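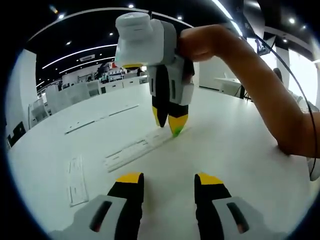 Workroom and Storage Checklist – Resley Building, Ground Floor

Date of walk: February 21, 2026
Done by: Man-lok Lai
Next walk: September

Marks used: OK, Fix, Ask. I write a comment only where the mark alone is not clear enough.

1. Exits and walkways

1.1 Front door opens fully from inside without key. OK
1.2 Back door opens fully. Fix
Comment: The door rubs on the floor at the last part of the swing. I can push it, but a smaller person will have difficulty. Drostitz fitted this door, so please call them first.
1.3 Walkway to back door is free. OK
1.4 Exit signs are lit. Ask
Comment: The sign by the stairs is lit but weak. I don't know if this is the normal brightness for this model.

2. Fire equipment

2.1 Extinguishers hang on their hooks, pin and seal in place. OK
2.2 Service tags are in date. Fix
Comment: Tag number 147, next to the kitchen, has no readable date. The ink is gone. The needle is in the green part.
2.3 Smoke alarms answer to the test button. OK
Comment: The one in the storage room answered on the second press. I changed the battery anyway.

3. Electrical

3.1 Covers on all outlets are whole. Fix
Comment: Outlet 26 has a crack from the screw to the corner. I put tape over it and wrote "do not use". Tape is not a repair.
3.2 No extension cord is plugged into another extension cord. OK
3.3 Panel door closes and the labels are correct. Ask
Comment: Breaker 6 is labeled "heater", but we took the heater out last winter. Does it feed something else now? Please do not change the label before Tseng has tested it.

4. Storage room

4.1 Shelves are fixed to the wall. OK
4.2 Load limit is posted on each shelf unit. Fix
Comment: The Skevico unit is marked 300 pounds per shelf. The older unit beside it has no mark. Until we find the paper for it, keep only light boxes there – paper towels, cups and similar.
4.3 Heavy items are on the lowest shelf. Fix
Comment: Paint cans were on the top again. I moved them down.
4.4 Step stool has all its rubber feet. OK

5. Floor, kitchen and first aid

5.1 No loose tiles or raised edges. Fix
Comment: The metal strip between kitchen and hallway is loose on the left side. It needs one longer screw.
5.2 Mat at the front door lies flat. OK
5.3 First aid box is complete. Fix
Comment: Burn gel is expired and the small bandages are finished. I have ordered both.
5.4 Hot water at the sink is not too hot for hands. OK

Open from the last walk: the handrail on the stairs is still not painted. It is firm, so I leave it as low priority.

Please write your name and the date beside each Fix when it is done, and leave the sheet in the folder by the front door.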